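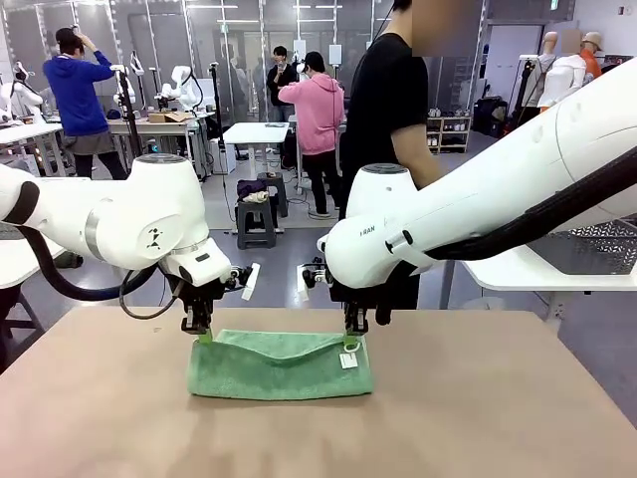
Green terry towel, folded long

Subject: Re: [small-guesthouses] Towels going hard after a few months

Dear list,

I answer to the message from Ornow, which I copy in part:

> We bought new towels in spring and now in August they are like
> cardboard. We wash at 60 with powder and always use softener, the
> full cap. Is it the towels, or is it our water? The shop offers us a
> better quality but I do not want to pay twice for the same problem.

In my opinion it is first the water and second the softener. We had the same trouble in our house in Sorau. The softener leaves a kind of film on the loops, and with hard water the film keeps also the lime. The towel feels nice for three or four washes, and after that it does not drink the water any more. Guests do not say "your towel is hard", they say "your towel does not dry me".
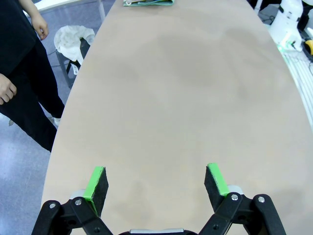 So we stopped the softener completely. For the first wash without it we used only hot water and a cup of white vinegar, no powder, and the second time powder again, but half of what is written on the packet. Please do not put vinegar together with bleach. After two such rounds the old towels were much better, not like new, but we could give them to guests again.

The drying is also important. On the line without wind they become stiff, whatever you wash them with. We shake each towel well before hanging, and give it ten minutes in the dryer at the end. 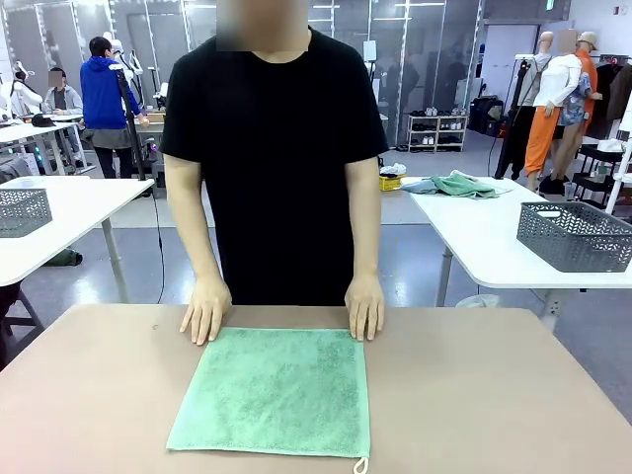 small-guesthouses digest, no. 154, p. 9

About the quality: the shop may be right, but please ask for the weight. Ours from Zaltent are 400 grams per square metre and they are enough for us. The heavier ones need too long to dry, and in winter this is a real cost. We tried also the Choo towels, which are softer, but they pulled threads after the first season. 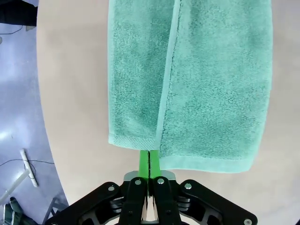

If you buy, look at the hem before you look at the colour. In our house the hem is always the first part to go, long before the middle is thin. The cotton loops and the flat part do not shrink in the same way, and then the end of the towel makes waves and cannot be folded straight. A flat woven band at the end, like on the mint-green towel, is the place to check: pull it gently in both directions and see if the stitches open. I would buy two pieces, wash them five times and only then order the rest.

Has somebody on the list a water filter for the whole house? I would like to know how often you change the cartridge.

With kind regards from Sorau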